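Last updated: December 10, 2020

Trekano desk top, pale finish — quick review

Bought the top only, legs were off my old desk. $436 delivered, came in 14 days. Flat, heavy enough, no wobble once it was screwed down. I use it for sewing patterns and marking, so colour and glare matter more to me than most.

Colour is cream going to beige. Matte. Grain is soft and wavy with slightly darker tan streaks, nicer than the Hviid one I sent back in May, wich was basically yellow.
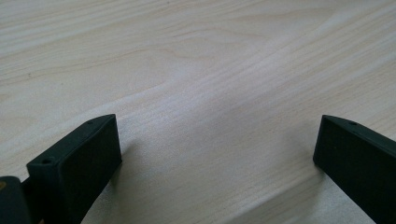

Auður Fogh wrote in to say hers went a shade darker over the first winter beside a window, so rotate your desk mat if you use one. Fair point, mine's had no time to do that yet.

Marks. It does show them, pale tops always do. There's a short dark scratch near one corner and a tiny speck further in. Neither bothers me from the chair. Grain hides the speck pretty well — the scratch not so much. Trosano sell a touch-up pen for $39, haven't tried it.
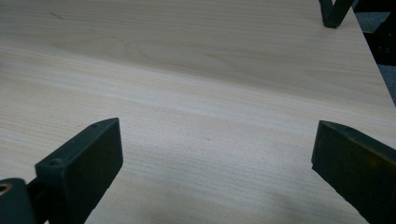

Cleaning

Damp cloth, dry cloth, done. Tea ring came off teh next morning. Wouldn't use spray on it.

Four stars. Would buy again, maybe the longer size.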